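Prorel (Werk Hallen)

Prorel ist ein Hersteller von Kunstblumen und Raumdekoration mit Sitz in Hallen. Der Betrieb beschäftigt 73 Personen und beliefert vor allem Hotels und Möbelhäuser.

Automatisierung

Das Binden der Sträuße war lange reine Handarbeit. Unter Betriebsleiter Lyle Iwasaki wurden im Mai die ersten Roboterarbeitsplätze eingerichtet, inzwischen sind es 16. Die Greifer halten und wenden die Sträuße, während das Personal Stiele ordnet, Blüten richtet und die Ware prüft. Von den 489 Artikeln im Katalog gelten 40 als für die Roboter geeignet. Gestecke mit sehr feinen Gräsern werden weiterhin von Hand gefertigt.

Folgen für die Beschäftigten

Entlassungen gab es nicht. Ein Teil der Binderinnen und Binder wurde zu Anlagenführern umgeschult und erhält eine höhere Lohngruppe. Der Betriebsratsvorsitzende Mohammed-Awal Dramani bewertete den Rückgang der Handgelenksbeschwerden positiv, kritisierte jedoch den vorgegebenen Takt und die kürzeren Gespräche am Arbeitsplatz. Eine Betriebsvereinbarung regelt seither zusätzliche Pausen und den Wechsel zwischen Roboter- und Handarbeitsplätzen.
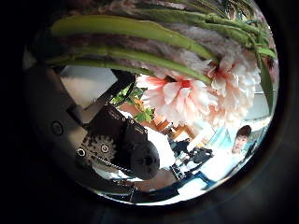
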